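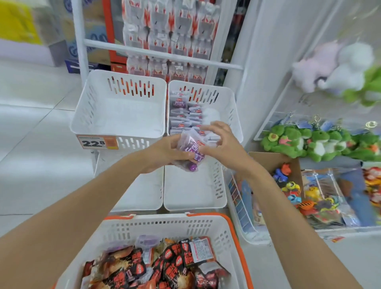

Pylyp Horobets writes that he has bought slotted bins three times from three suppliers, that each lot was sold to him as "universal", and that none of them would sit on the stand he already owned. He would like to know why ours should be any different.

Jekomum Shop Equipment > Loose Goods > Display Bins > Plorville Slotted Bin, White

Fair question, and the short answer is that they may not be. The Plorville bin fits the Plorville stand. It also fits the older Sosa stand, if you have one with the wide crossbar. Beyond that we make no promises, whatever the maker's leaflet says. Measure your stand across the inside and ring us before you order.

What you get is a white plastic bin with narrow slots through the walls and a front lip to take a price tag. It is meant for small wrapped goods: dried fruit, sweets, single-portion snacks, sachets. It holds 10 litres filled level. The leaflet gives a larger figure with the goods heaped, and we have left that out, as heaped packets slide over the lip and end up on the floor.

The claims, and what we make of them

"Keeps stock visible." Up to a point. The slots let you see that something is in there, and a bright wrapper will show through, but a customer standing at the front is looking at the top layer like with any other bin. If you sell two flavours in similar packets, don't expect the slots to sort it out for anyone. Put them in separate bins with separate tags.

"Improves airflow." For goods sealed in film we can't see that it matters. The slots do make the bin lighter, and crumbs fall through instead of gathering in the corners. They then gather on whatever is underneath.

"Encourages impulse purchase." We have no idea. A full bin looks better than an empty one, and an empty white bin looks very empty indeed. If you can't keep four of them topped up through the afternoon, buy two.

"Tag holder included." The clip is included. The tag is not. The clip grips card well enough but is loose on thin paper, and on our shop sample it had begun to lean by October. The Kasix clip is stiffer and costs a little more. Most people who come back to us have come back for that.

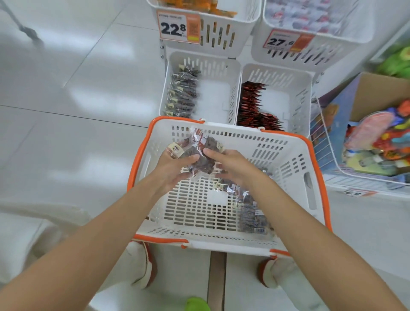 Slotted white bins with price tags fixed to the front, and an orange-rimmed shopping basket.

Shopping baskets

We are often asked whether the bins match our shopping baskets. They are both white plastic and both slotted, and there the likeness ends. The basket has handles and is made to be carried. The bin has neither handles nor any business being lifted full, so please empty it first. Ebuka Ezeani in our returns room has a shelf of cracked lips from people who didn't.

Cleaning

Warm water, washing-up liquid, a soft brush for the slots. The maker says dishwasher safe. We tried one on the top rack and it came out fine – we tried another on the bottom rack and it came out slightly bowed, which is enough to make it rock on the stand. Do them by hand. It is a dull job and the slots make it longer.

Colour

White only. It shows marks. A cream version has been promised since before we began stocking the line and we have stopped mentioning it to customers.

Details

Part number: 404
Material: white plastic, slotted walls
Capacity: 10 litres, level
Weight, empty: 855 g
Tag clip: one per bin, fitted to front lip
Stand: not included
In stock: 71

Returns

Unused bins can come back within the month, with the clip. If a bin doesn't fit your stand and you did ring us first, we pay the carriage. If you didn't ring, you do. Stand queries to Elaheh Shokri, mornings only.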